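Flallgate kitchen cell, two-arm setup: README

Version notes: July build
Maintained alongside the Rundo scene pack
Status: usable, with reservations

What this is

Setup notes and recorded runs for one simulated two-arm cell placed at a kitchen counter. The release holds 247 runs and 2480 short clips cut from them. Everything is rendered. No physical arm was used, so please don't quote anything in this folder as evidence of how a physical arm behaves.

The earlier README called the cell "ready out of the box." I set it up from scratch on a clean machine and would not put it that way. It loads. Whether it loads with the arms where you expect them is another matter.

Setting up the cell

Load the room first, then the robot, then the loose objects. The Rundo loader will accept any order without complaint, but if the objects come in before the counter has its collision shape they settle at the wrong height, and you may not notice until a grasp misses.

Set the base pose by hand from base_pose.txt. The automatic placement option is still in the menu. I got a different answer from it on two machines and stopped using it.

Zero both wrists before the first run. Each side has its own offset file, left and right, and they are not interchangeable even though the grippers are the same design. Swapping them throws no error.

Open and close each gripper fully once, with nothing between the fingers, and compare the reported width with the value in limits.txt. If the two disagree, reload the robot. Editing the limit to match the reading is a bad idea, and I found it had been done twice in the old branch.

Camera check

The robot camera has its own roll value, separate from the base pose. Render one still before recording and keep it with the run.

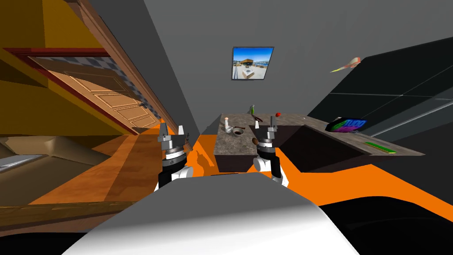 Setup notes and still: Larysa Prokopenko
Scene pack: Rundo. Arm model: Komberg.

Both grippers point up toward the counter in this one, and the room comes out strongly tilted, with the door and the counter on a diagonal. Judge gripper position from the joint readout. Against a tilted counter edge my guesses by eye were poor, and I doubt yours will be much better.

Small objects are worth a look at this stage too. The one by the right gripper's fingers could pass for a nut or a mushroom, and the paper-airplane shape is up in the air above the counter. Check object heights in the scene file before you trust any contact label. The lettering on the neon sign is too small to read at this angle, so don't build a text task on it.

Upkeep

Restart the simulator every 20 runs. The Rostami controller is supposed to clear its own state between resets, and the changelog says this was fixed. Joint drift still showed up in my logs on long sessions — small, but always in the same direction.

Known problems

86 runs have no wrist offset recorded. They are listed in missing_offset.txt and should be left out of any accuracy figure.

Success labels come from a script that checks final object height only. I would treat them as a first sort.

The right forearm sometimes reports contact with the robot's own body shell when the elbow is folded. Cause unknown. Increasing the margin hides the message and I can't say it does more than that.

Reports go to the tracker, with the offset files attached.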